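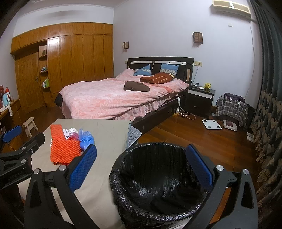 NELTBERG, December 21, 2022

Ploveck memory simulator: frequently asked questions

Does Ploveck predict real hardware?
Up to a point. It models caches, the memory controller and a simple on-chip network. It doesn't model page faults, thermal limits or anything the operating system does behind your back. If your speedup depends on one of those, the number you get is a guess with decimals.

The Favberg prefetcher shows a 57 percent gain. Can I cite that?
You can cite that we measured it. It came from one kernel, on 12 cores, with the baseline prefetcher turned off. Turn the baseline on and most of the gain goes away. We would like to see fewer papers quote the first number without the second.

How many runs do I need?
At least 20 per configuration if you use random thread placement. People send us plots made from 3 runs and ask why the bars moved after an update. They were probably going to move anyway.

Why do my results differ from the De Graaf traces?
Check the line size first. The De Graaf set was recorded in August with 64-byte lines, and the loader will happily accept a 128-byte setup and say nothing. A warning has been requested several times. We'll believe it when it's merged.

Is the "fast" mode accurate enough?
For finding bugs in your scripts, yes. For comparing coherence protocols, no - it skips contention on the network, and contention is usually what you are trying to measure.

Will there be a GPU model?
There is a branch with that name. It compiles.
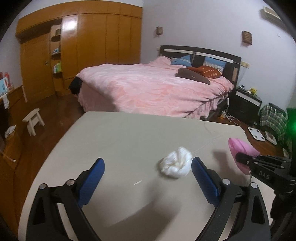 White cloth on a pale table, with the bed behind it.

Can I get support by email?
Send the config file, the commit hash and the full log. Reports that say only "it's slow" go to the bottom of the pile. Simulators are slow.

What license is it under?
The core is BSD. The traces have their own terms, which are in the archive, and you should read them before you put anything on a public server.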